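印刷する | メールで送る

定規は三番目に置く

作業規程の第一条を読み上げる係に選ばれたとき、わたしは本気でうれしかった。フロッドポート(Flodport)の試験室では、一日の最初の運転の前に、誰かが声を出して規程を読む。読むだけなら一分もかからない。でも「人が枠の内側に手を入れているあいだ、アームの電源は入れない」という一行を自分の声で言うと、背筋がすっと伸びるのだ。ラジオ体操の前の深呼吸みたいなものだと思う。

「声が大きい」と理紗さんに言われた。

「すみません」

「いや、いいよ。奥の部屋まで聞こえたほうがいい」

その朝の作業机には、蝶の壁紙を背にして二本のアームが立っていた。

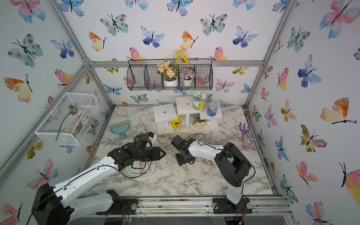
ベンハミン・ビジャルバ(Benjamín Villalba)
ギレント社 運転規程担当/社内誌創作欄

蝶の壁紙が、わたしは大好きだ。配属された日に見て、思わず声が出た。ロボットの職場というのは灰色の部屋だと勝手に思いこんでいたのに、水彩の羽が青や橙でひらひらしていて、花まで飾ってある! 理紗さんは「背景がにぎやかなほうが、見分ける側の勉強になる」と言うけれど、選んだ人はきっと蝶が好きだったんだろう。

うちの規程書はイムサイド(Imside)という名前で呼ばれている。表紙にそう書いてあるだけで、由来は誰に聞いても答えが違う。版を重ねるたびに薄くなるのがこの規程書の自慢で、わたしが来たときには折りたたんで胸ポケットに入る厚さだった。

中身はどれも具体的だ。たとえば第四条、両腕を同時に動かすときの手先の速さは毎秒160ミリまで。第五条、相手の腕が中央に出ているあいだ、もう片方は手前で待つ。待ち時間が500ミリ秒を超えたら記録に残す。第六条、小物を並べる順番は配置表に従い、定規は三番目に置く。

この第六条で、わたしはつまずいた。

「どうして三番目なんですか」

「書いてない?」

「書いてないです」

理紗さんは規程書をひっくり返し、裏まで見て、それから声を立てて笑った。「本当だ。理由が抜けてる」

理由のない条文は、わたしには宝の地図に見えた。だって、そこには昔の誰かの失敗か発見が埋まっているはずなのだ。昼休みにさっそく、古い運転記録の棚を開けた。ザレイ(Zarei)と呼ばれていた前の作業机の記録が、箱にぎっしり入っていた。数えてあった運転の通し番号は1,725で終わっている。全部読む気かと聞かれて、全部読みますと答えた。

読みはじめると、これが面白くてたまらない! 「小石を一粒はさんで停止。点検ののち再開」「花の鉢に近づきすぎ、非常停止。押したのは見学の人。正しい判断」。どの人も、止めた理由をきちんと書いている。誰が止めても叱られないこと、止めたら必ず一行書くこと。いまの第二条と第三条は、もうこの箱の中で育っていた。見学の人が押した非常停止に「正しい判断」と書き添えた人に、わたしは会ってみたくなった。

お茶がすっかりぬるくなったころ、探していた行が見つかった。

「定規を最初に置くと、あとから皿を動かしたくなる。二番目でも動かしたくなる。皿、刷毛、定規の順にしたら、机に手を入れる回数が減った。次もこの順で」

わたしは紙を持って廊下を走った(廊下は走らないという決まりもある。これは規程書ではなく入口の貼り紙のほうだ)。

「人の手の話でした!」

「何が」

「定規です。アームのためじゃなくて、並べる人のための順番なんです。手を入れる回数を減らすための」

理紗さんは紙を受けとって、立ったまま二回読んだ。それから自分の席に戻り、赤いペンで第六条の横に小さく書きこんだ。字が小さすぎて、あとで清書を頼まれたのはわたしだ。

午後の運転では、わたしが監視役に入った。監視役の仕事は、見ることと、押すことと、書くこと。右手は非常停止のボタンのそばに置き、左手には何も持たない。電話が鳴っても出ない。一見ひまそうだけれど、二本の腕がゆっくり机の上に伸びていくのを見ていると、息をするのを忘れそうになる。 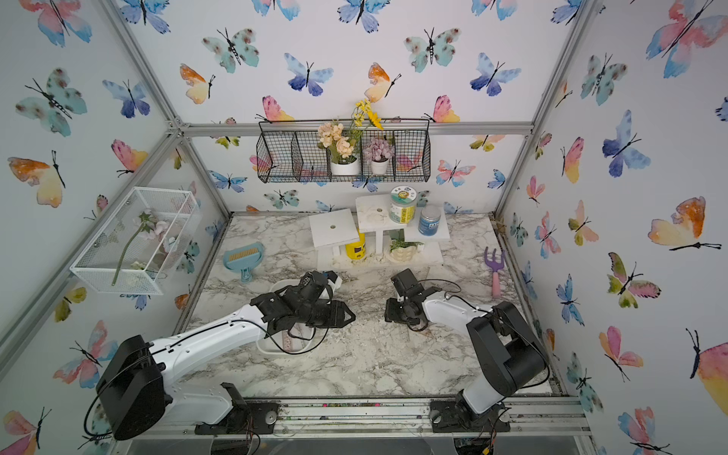 ギレント社 フロッドポート試験室 安全運転班

左のグリッパの下に、白い皿と定規。右のグリッパは指を開いて、大理石模様の机のすぐ上にいる。卓上には細かいくずが散っていて、わたしはそれがずっと気になっていた。

「第八条」とわたしは言った。「卓面の確認」

「どうぞ」と理紗さん。

わたしは押した。二本の腕が止まり、表示灯が変わるのを待って、電源を切り、札を掛けた。札には自分の名前が書いてあって、外せるのはわたしだけだ。この札がまた、たまらなく好きだ。ぶら下がっているあいだ、この機械は絶対にわたしを驚かせない。

枠の中に手を入れて、中央のくずを集めた。白い粒と薄茶の粒。指先に乗せてみると思ったより軽い。前のレールの溝まで丁寧にやっていたら、理紗さんが横から覗きこんだ。

「そこ、条文にないよ」

「前のレールですか」

「うん。第八条は卓面だけ」

「じゃあ、足しませんか。レールも見る、って」

「厚くなるけど」

「どこか一行削ります」

理紗さんはしばらく腕を組んで、規程書をめくった。削れる一行を探す時間のほうが、足す一行を書く時間よりずっと長かった。第七条に同じことを二度言っている箇所があって、わたしたちは同時にそこを指さした。二人の指がぶつかって、理紗さんが痛いと言った。

札を外す前に、声に出して確認する。工具なし。手なし。袖なし。「袖なし」は、袖が枠の中に残っていないという意味で、夏服のことではない。初めて聞いたとき、わたしは自分のシャツを見てしまった。

「電源、入れます」

「どうぞ」

腕がまた動き出した。毎秒160ミリまでの、ゆっくりした速さ。左が中央に出て、右が手前で待つ。待ち時間の数字が画面の隅で増えて、500に届く前にゼロへ戻った。それだけのことに、わたしは小さく拍手をしてしまい、あわてて右手をボタンのそばに戻した。

「監視役、拍手は」

「第二条に触れます。すみません」

「書いといて」

書いた。「監視役が拍手のため一瞬ボタンから手を離す。運転に影響なし。以後しない」。いつか箱の中でこの行を見つける人がいるかもしれないので、できるだけきれいな字にした。

翌朝、規程書の新しい刷りが机に置いてあった。第六条の下に、理由が一行増えている。「並べる人が手を入れる回数を減らすため」。第八条には前のレールが加わり、第七条は半分になっていた。わたしは立ちあがって、奥の部屋まで届くように第一条を読み、ついでに第六条も読んだ。

奥から、誰かが「聞こえた!」と返事をした。

印刷する | メールで送る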